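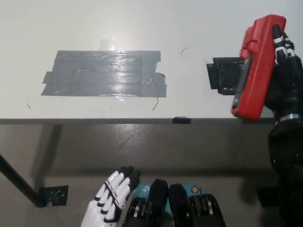
Bench 4, head camera. Red meter in the black hand, white hand free, grey tape patch on the left.

From: Meenakshi Thomas
To: cell-upkeep list
Date: September 1, 2022
Subject: Re: Re: bench 4 hands - strap slipping, and can we redo the tape

Quick one, am between two other jobs so forgive the typing.

Anil Chowdary wrote:
> Had another go at the meter handling routine on bench 4 last night. Two things.
> First, wrist on the black hand is creeping. I home it, run the pick, and by
> the end of the batch the fingers close a touch low on the meter body. Nithin
> thinks it's the band clamp, I think it's the offset file. Which of us touches it?
> Second, the grey tape. One corner has a strip coming away and the end is
> shredded. Do we peel the lot and start again or just trim? I don't want to
> lose the position if somebody has been using it as a mark.
> Also log is full again, 765 entries, most of them the same warning.
> Anil

Right. In order.

Wrist. Please nobody edit the offset file yet. Elango changed it in the Prota build and if you change it back you undo the thumb fix as well, they're in the same block. Check the clamp first:

- power down the arm, not just the hand. Wait for the brake click
- support the forearm from underneath, it is heavier than it looks
- back the clamp screw off half a turn, seat the hand square, nip up again
- 4 Nm and stop. The small driver in the drawer is set for it, the big one isn't
- power up, home, do 11 empty closes and watch the fingertips against the table edge

If it still closes low after that then it is the offset and I'll sit down with Elango and sort it properly. Don't do it on your own at the end of a shift, that's how we got the last mess.

And when you test with the meter, test with the meter in the black hand only. Leave the white one open and parked. I know the handover is the interesting bit but you can't tell which wrist is drifting if both are holding the thing.

Tape. Trim the loose strand now, scissors, takes a second. It will catch a finger sooner or later. Whole patch can come up when we have the new roll but not before. Aravind used the left edge of the grey for his start position, so before anyone peels - pencil round it, all four sides. Same for the black rectangle on the right. The bit of black over the front edge of the table stays where it is, that's the centre mark for the base and it took me ages.

When we do relay it can we please get matt. The grey one is shiny and the head camera gets a big white glare spot on it. Turning the blinds helps a bit but then the rest of the table goes dull. Shiferaw had a cloth type in their last catalogue, will look.

Log. The warning is number 428, hand temperature sensor not answering. It's harmless on the white hand, that one never had the sensor fitted. On the black hand it is NOT harmless so don't just mute the lot. Filter by side first, then clear. Nithin has the script, ask him, I think he put it in the Undance folder with a silly name.

Anything else on bench 4 put it on the sheet by the door as well as here, Aravind dosen't read the list until evening.

Will be at Gikham until late afternoon, phone on but signal is rubbish in their basement. If the clamp screw turns out to be stripped leave the arm off and text me - spares are in my locker, Elango has the key.

M.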